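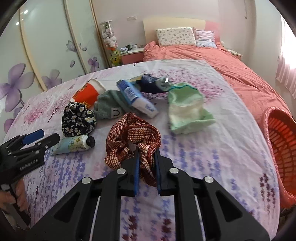
# bed-dump: small stuff from bedrooms, and where it goes

Last updated: June 21, 2023

Hi! This is the README for bed-dump, a collection of photos and notes on the little things that pile up in a bedroom. I mean hair ties, single socks, half-used hand cream, gloves in the wrong season, empty paper cups, packets of whatever. You tip it all out on the bed, you look at it, and you decide where it lives. I've been keeping these notes in one form or another for longer than I want to admit, and Hina Mengal finally talked me into putting them in a folder with a file name that makes sense.

## What's in the folder

- `photos/` - 1128 pictures of things on beds, numbered in no order you'd enjoy
- `items.csv` - one line per thing we wrote up, with what it is and where we put it
- `rooms.txt` - short notes on each bedroom (bedding, furniture, where the basket goes)
- `lollar/` - the old set, kept separate for reasons explained further down

Not every photo has a line in the CSV. I wrote up 600 things properly and Gayan Majumder did another 300, and his handwriting in the notebooks is far better than mine, so if a line reads clearly it's probably his.

## How we sort

The bed is the table. Make it first, or at least pull the cover flat, then dump. A printed bedspread is pretty but it hides things - anything small and pale disappears into the flowers, and I've "lost" a hair tie this way while looking straight at it. Run your hand over the whole cover before you call it done.

Then it goes into one of these (the codes are what you'll see in the `goes_to` column):

- `WASH` - socks, towels, knit things, fabric hair ties. Straight into the laundry basket, which should be right next to the bed and not down the hall. If it's down the hall you'll start a heap on the floor and then you have two jobs.
- `BATH` - toothpaste, floss, anything that wandered in from the sink
- `STAND` - things that get used in bed or right before it. Hand cream is the big one.
- `DRAWER` - clean hair ties, gloves, hats
- `TRASH` - paper cups, crumpled plastic bags, empty packets
- `ASK` - belongs to somebody, no idea who

Please don't use `ASK` for everything. Tamer Dabbas did a whole room in March that was nothing but `ASK`, and I had to call him up and go through it line by line!

## Things we argue about

**Scrunchies.** I say wash. Every time, unless it just came out of the drawer. Fabric ones soak up hair product and hand cream and who knows what, and they come out of a mesh bag looking great. Gayan says drawer unless visibly grubby. You'll find both in the CSV and I've left them as they are.

**Toothpaste.** Boxed and unopened, you could make a case for a supply shelf. We don't have a code for that, so it's `BATH`. Same with loose tubes. In the older lines I wrote "toothpaste" without saying whether it was a box or a tube, and I can't always tell now from the photo, so I've left it vague.

**Gloves.** Look for the other one before you put it away. Lonely gloves get `DRAWER` with an "L" in the notes column. Socks get the same "L", but they still go in the wash.

**Plush toys.** Leave them on the pillows. They aren't clutter, they live there.

**Cups.** Paper goes in the trash once it's empty. Mugs on the nightstand go to the kitchen, but we didn't log kitchen things because it would never have ended. So if you see a mug in a photo and no line for it, that's why.

## The Lollar set

These are from the first apartment and used 3 codes only: keep, wash, toss. I tried converting them and gave up, since "keep" could mean just about anywhere. Vernon Caron started a conversion table and it's in there as `lollar/maybe.txt` if you're feeling brave. Some of the lines have no photo at all.

## Known problems

- Colors in the CSV are whatever the person writing felt like. One sock is "navy" in one line and "dark blue" two lines later.
- "Packet" covers a lot of ground. Snacks, wipes, seeds once.
- I spelled scrunchie three different ways. Search for `scr` and you'll catch most of them.
- Room notes for the Khoury place are missing the bedding. I'll fill them in when I find the notebook.

## Adding your own

Yes please! Same columns, one thing per line, and put your initials at the end. If you need a new code, write to me first - Anas Sabbagh wants one for chargers and I'm close to giving in.

Questions and corrections: open an issue or leave a note in rooms.txt | Photos and notes © the bed-dump contributors | Back to top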